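Flat by design: how benchtops keep their level

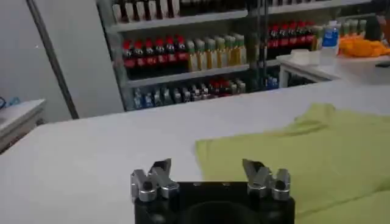 Materials and Finishes Desk

A white benchtop looks inert, but it moves. Laine Jaunzems, who specifies surfaces for the Folstead fit-outs, allows for seasonal swelling in every composite panel she orders. Humidity enters through unsealed edges first, and the centre lags behind by days.

The usual remedy is a balanced panel, with the same facing on both sides. Where only the upper side is faced, the core cups toward the drier surface. Supports at 300 mm centres limit the bow without curing it.

Colour matters less than gloss. A matte finish scatters light and hides shallow waviness that a polished one would show from across the room. Gediminas Laur of Baltine checks both with a straightedge and a low lamp, and rejected 11 panels in December.

Adhesive is the remaining variable. Clamp pressure should be held for six hours, longer in an unheated shop.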